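Softening a town's water without the salt

18 June 2020

The water engineer at Skunov has spent most of a career removing calcium from groundwater. The utility draws from a chalk aquifer, and its raw water arrives at the Brandance works with a hardness of 253 milligrams per liter, expressed as calcium carbonate.

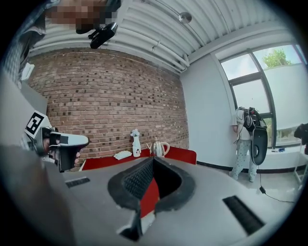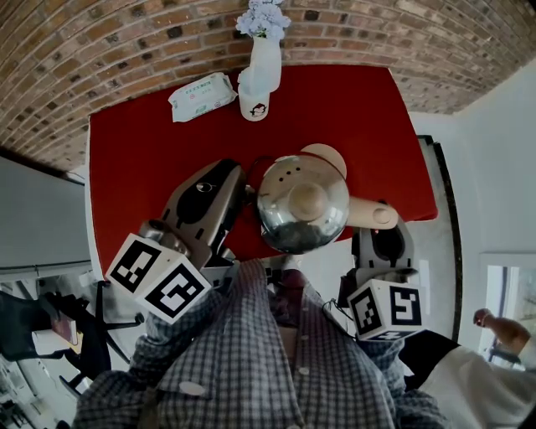 Reading time: 10 min
13 shares

Until January the utility left hardness to its customers. Many households ran ion-exchange softeners under the sink, and the sodium chloride used to regenerate them ended up in the sewer. "The treatment plant can't take chloride out," the engineer said. "It passes straight through to the river. We were measuring it downstream and had no way to act on it at our end."

The new process is pellet softening. Raw water is pumped upward through a tall reactor partly filled with fine sand, and caustic soda is dosed at the base. The pH rises, calcium carbonate comes out of solution, and it crystallizes on the sand grains. The grains grow, become heavier and sink, and the largest are drained from the bottom.

"People expect a sludge," the engineer said. "What you get is a dry-handling product that looks like small gravel. It drains by itself in a day or so."

Upflow velocity is the variable that takes the most attention. If it is too low the bed settles and the grains cement together. If it is too high, fine seed material is carried over to the filters. The operators at Brandance adjust it by hand when the raw water cools, as colder water is more viscous and lifts the bed further.

Only part of the flow is softened. The rest goes around the reactors and is blended back in before filtration.

"Fully softened water is aggressive to pipe," the engineer said. "We have a lot of old cement-lined main on the Leite side of town, and it needs some calcium and some alkalinity left in the water. So we aim for a moderate figure and hold it there."

The first month produced one serious fault. Scale built up around the caustic nozzles in the second reactor – the dosing line had been installed with a dead leg where the solution could stand – and the unit was offline while the pipework was rebuilt. The nozzles are now flushed with softened water at every shutdown.

The pellets are trucked to Trandberg, where they are ground and used as a filler. The price paid does not cover the haulage. The engineer would like to see some of the material milled on site and returned to the reactors in place of sand, which would leave a purer pellet. A trial is planned, subject to the cost of the mill.

1196 views | 10 comments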